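Gripper holds in simulation, drops bowl at home: friction or finger angle?

Posted 09/05/2022 by wetbench_tom in Home Builds
3 comments | 15 shares

I am building a small mobile arm in my garage. The base is a used Hedetti cart and the gripper is a two-finger Quan kit with one motor that drives both fingers. I run everything through Wetard first, with the camera set just behind the gripper so it looks out over the fingers, and then I run the same program on the arm.

The job is simple. Pick up a plastic bowl turned upside down, back away from the shelf, drive down the hall and set it on the bench. In simulation I get through the whole run almost every time. On the real arm the bowl slides down or rolls out between the fingers when the cart turns. I have the grip force set to 30 percent in both. If I go much higher the bowl bends and pops out upward.

I have tried slowing down the turn and that helps a little. I also tried rubber bands on the fingers, but they roll off. Is this a friction setting I have wrong, or should I be changing the angle of the fingers?

Share | Follow

padlock_ridge

Friction. Simulators always set it too high. Turn it down until the sim fails the same way and then fix it in the sim.

Share | 2 comments

gearbox_annie

I had the same kit on a different base, so I will go through what I would check, in order.

First look at the contact settings for the bowl and for the fingers separately. In my copy of Wetard the pair value came from whichever of the two was higher, so lowering the finger number alone did nothing. I lost an evening to that. Lower both and run it again.

Then look at the shape the simulator uses for contact. The bowl you see on screen and the shape it uses to work out the grip are two different files. If the contact shape is a rough block, the fingers get flat sides to press on and it will hold at nearly any force. Turn on the contact view and check that it follows the curve. If it doesn't, load a finer one. Mine ran slower after that, but the drops started to match what I saw on the floor.
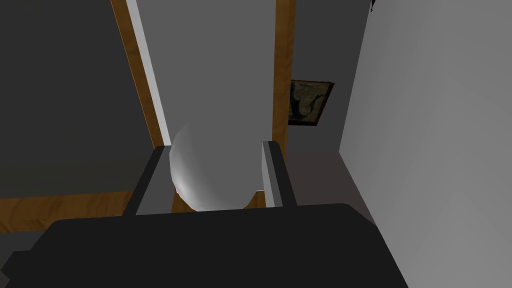

Once the sim and the arm agree, work on the fingers. With flat pads on a round surface you only get a small patch of contact on each side, and any turn of the cart wants to spin the bowl around that patch. Soft pads give you more area. I cut mine from an Ikex drawer liner and held them on with double-sided tape, wrapped over the tip so the edge can't peel. Clean the finger with alcohol before you tape it.

On angle, if the tips lean in, they help keep a dome from climbing out, but only if they close below the widest part. Above it they push it down. Lower your pick height a little before you print new fingers.

Also check the force setting. 30 percent in the program is not the same as 30 percent at the motor unless you have calibrated it. Squeeze a kitchen scale and write down what you get.

Share | 1 comment

marlow_bits

Same problem here with cups. I gave up on two fingers and bought a suction cup. Works fine on anything smooth, no good on cloth. Pump is loud.

Share

Recent in Home Builds
Quan gripper motor hums when closed
Hedetti cart pulls to the left on carpet
Wetard will not load my wall textures
Best tape for finger pads
Wiring an emergency stop to a used cart

788 members follow this topic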